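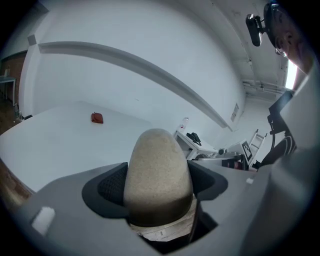 The foam finger pad in its grey housing, with the white tabletop stretching out behind.

I've had the Olgate handheld gripper for 18 days now and I've become one of those people who talks about foam at dinner. My partner has asked me to stop. I have not stopped!

If you haven't come across it, the Olgate is a tool you hold and squeeze yourself, picking things up the way you'd like a robot to do it, while a wide-angle camera records the lot. The kit costs $2,740, and for that you get the gripper, a charging dock, a hard case and 3 sets of finger pads (soft, medium, and one so firm I've used it exactly once).

The pads are the bit I want to rave about. They're big, beige, dome-tipped things with a speckled, porous surface, a bit like a crumpet if you squint, and they sit in a dark grey collar on the plastic housing. The older Gukemow I used to borrow had hard rubber tips, and picking up anything floppy with those was misery. With the soft Olgate pads I can pinch a tea towel by its corner, or lift a paperback off a bench without chasing it to the edge first. Lovely.

Changing them is another story. The manual reckons it's a two-minute job, and Charoen Jitpraphai, who looks after support at the local distributor, Wiriya, did mine in well under that while chatting about his kids' footy. I took most of a cuppa. You have to pull straight up, no wiggling, and my instinct in life is to wiggle.

The other grumble is weight. It's fine for the first half hour, then your forearm starts sending letters of complaint. My mate Vichien Ratanaporn swears by the wrist strap from Clekano, sold separately (of course it is), and having pinched his for an arvo I'd have to agree with him.

Then there's the view. The lens is so wide that a straight bench comes out curved like a banana, and it drags in half the room as well, walls, furniture, whoever's standing about. Brilliant for the software, a bit seasick-making for me when I'm going through clips after lunch.

Would I buy it again? Yep, with the strap and a spare set of the soft pads in the same order. Wiriya had a 2 week wait on pads when I last rang.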